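Robots at Moltia club! We meet at lunch, 45 minutes, bring your sandwich.

This term's job: get a robot arm to open a drawer. Sounds easy. It isnt. We build it all on the computer first, so no squished fingers. 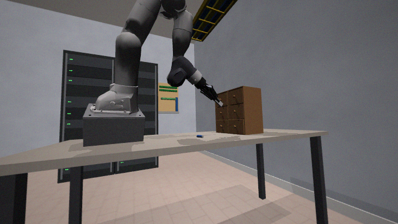 *By Bélanger, club helper*

The gripper has two fingers. See where they point? Top-left drawer. Tiny knob, so go slow. Then you write the steps: move, close, pull. Mixed up the order? Try agian.

Next up is the little blue thing on the table. Ages 9 and up, any colour T-shirt.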